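Minutes, equipment review, Wednesday, 2 p.m.

1. Ulteck two-arm table kit
The trial kit from Ulteck was discussed. The offer is 2,235 per month, with table frame, both arms and grippers included. Training is extra, 446 for each session. Grerov asked for a lower price if we rent two tables. No answer yet.

The sorting task uses the red and green baskets and the clear bags of small parts. It was agreed to keep this task for the whole trial.

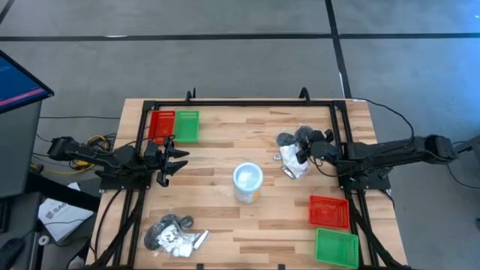 Flurnness wants 40 runs on each kind of part before any decision is made. The meeting accepted this. Spare gripper fingers are not in the offer, and Ulteck will be asked for a price list.

2. Nomura offer
Received late. Moved to the next meeting in June.

Closed at 2:40 p.m.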